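Wire hangers: storage and care FAQ

By Lieven Baert | 2019-09-07
Filed under: Laundry & Wardrobe
Shares 386 | Comments 6

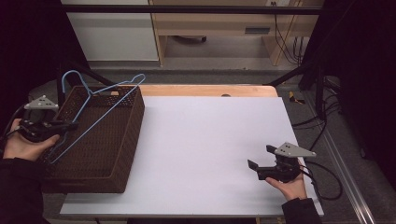
Two light blue wire hangers in a dark brown woven basket.

Can wire hangers be stored in a basket?
Yes. A rectangular basket is easier to fill than a round one. Hangers may be laid in at a slant with the hooks over the far rim, which leaves something to take hold of.

Why do they tangle?
The hook of one hanger passes through the triangle of the next. Turn all hooks the same way before putting them in. If two hangers lie crossed, lift out the upper one first and do not pull on the lower.

How deep should the basket be?
Deep enough that the lower ends rest inside and the hangers do not tip out. Hooks standing above the rim do no harm, but allow for them when measuring a shelf – a hook adds more height than most people expect.

Will the wire damage a woven basket?
Hook tips can catch in an open weave. A tight weave is less likely to snag. Check the rim now and then and trim any raised strands.

The coating has chipped. Can I still use the hanger?
Not for pale or damp clothes, as bare steel may leave rust marks. Put it aside for scrap metal if your local collection takes coated wire.

Can a bent hanger be straightened?
Slight bends in the bottom wire can be pressed out by hand on a flat board. A hanger bent at the neck should be replaced.

Do you cover wooden hangers?
These have a separate page, to be revised in November.

6 comments | Share this page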